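Soft Toys and Bedrooms: Clearing the Bed
Speaker notes, Friday session, room 14 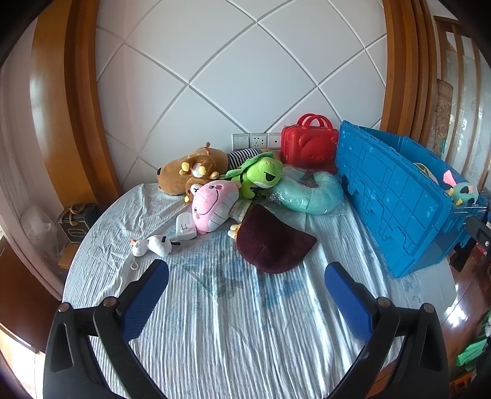

Slide 1. Plush toys along the head of a bed, with a blue crate on the right.

Leave the slide up while people find seats. Start on time even if the back rows are still filling.

Introduce myself. Sharada Thampi. I run home organizing workshops for families, mostly in small apartments. Today is one bed and what collects on it. Closets are the afternoon talk, so send closet questions there.

Ask for hands: who has a bed at home that has to be cleared before anyone can sleep in it? Wait for the hands. Then ask who cleared it this morning.

Point to the slide. Most people will look at the big brown dog first, or the green turtle. Ask them to look at what is in with the plush instead. There is a neck pillow still in its plastic. There is a maroon knit hat. There is a red hard case with a bear face on it. None of those is a bed toy, and each one belongs to a different part of the house.

Main point of the first section: a pile on a bed is usually two or three piles on top of each other. Sort by where a thing gets used before deciding what to keep. People who start with "keep or give away" get stuck on the second toy, and the child gets upset, and the whole thing stops.

Groups I use:
Sleeps here
Played with in the daytime
Goes out of the house
Worn
Not sure

Go through the groups with the slide. The neck pillow goes out of the house. The hat is worn. The small swan is a keychain, so it goes on a bag or on a hook by the door. Let the room argue about the turtle. Somebody always says it sleeps here because of the eyes.

Numbers, if asked. My survey last May had 452 families in it. Of those, 200 said the bed was the main storage place for soft toys. I did not ask how many toys they had and should say so if it comes up. It was my own mailing list, so these are people who already wanted help.

Second section, the crate. The one here is plastic with a hinged lid. I like a lid for dust. I do not like a lid on a crate that lives on the bed, because it needs space to open and it ends up standing open all day. Put the crate on the floor at the foot of the bed, or on a low shelf with the front clear.

Size: people buy too big. A deep crate means the toy at the bottom is gone until the next clear-out. For a child under six I would take two shallow ones over one deep one. The Ornetham low box is the one I bring to workshops, 760 millimeters long, and it slides under most bed frames. The Stamico one is cheaper but the lid comes off in your hand. I have no arrangement with either company.

Pass the sample box around now. Get it back before the break — last time it went home with someone.

Third section, washing. Keep this short. Check the label. Pillowcase, tied at the top, cold wash, gentle cycle. Dry flat on a rack. Anything with a battery pack or glued parts gets wiped by hand. Bed toys get washed when the sheets do, or every second time if that is too much. Knit hats go separately.

Story about the Marar apartment, only if we are ahead of time. Two children, one bed, and a rule that each child picked three toys for the night and the rest went in the box. The younger one picked the box. We let her have it for a week.

Outlets and switches. On the slide there is an outlet low on the wall, just above the bed. Mention it. Soft things should not be stacked against an outlet, and if a lamp is plugged in there the cord needs a clear run. Same for switches. If you have to move a bear to turn off the light, the bear is in the wrong place.

Exercise, ten minutes. Pairs. Each person lists everything on one bed at home from memory, then puts each thing in one of the groups. Handout is the Plerkia sheet, printed on both sides. Spare pencils are in my bag.

Ask two pairs to report. Write the "not sure" items on the board and take them one at a time.

Questions until the break. Collect the handouts from anyone who doesn't want theirs. Sample box back in the bag.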